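Ternomura Community Help
Print this page | E-mail this page
Search help topics... Go

Can a council member vote by phone if the meeting was announced as in person?

Posted by clasero_resident, April 13, 2020

Good evening to all. I live in Clonoswood and I follow the town council since January. At the last meeting two members were not in the room and they gave their vote by telephone. The vote was for the road repair on Baird Street, and it passed by one vote. The public notice said only "council chamber" and it gave no telephone number for residents.

I have read the town charter, all 30 pages, but I did not find the word "telephone" in it. My question is whether such a vote is valid, and to whom I should write if it is not. I do not want to stop the repair. I only wish to understand the rule.
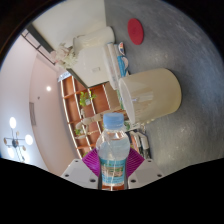 Baird_Side_339 replied that the charter is the wrong place to look, and that the council's rules of procedure are a separate document which you must request from the town clerk. In our town these rules permit a member to vote from another place, but the chair must say it aloud at the start and the minutes must show it. Please check the minutes first. If they do not mention the telephone, write to the clerk and ask for a correction. Keep your letter short and put the agenda item number in it.

oldmaple

they do it everywhere now. you will not change anything

pavement_reader

I agree with the first reply, but I would add one point. There are two different matters in your post. One is if the members could vote by phone, and the other is if the public notice was correct. The second depends usually on the open meetings law of your state, and there the time to complain can be short. In my state it is 15 days, in yours it may be different. Emergency orders may also have changed these rules for a while, so ask the clerk which order was in force on the day of the meeting.

Print this page | E-mail this page

Related topics
How to request council minutes
Who fills an empty council seat before the election?
Clasero district: where is my polling place?
Speaking time for residents at budget hearings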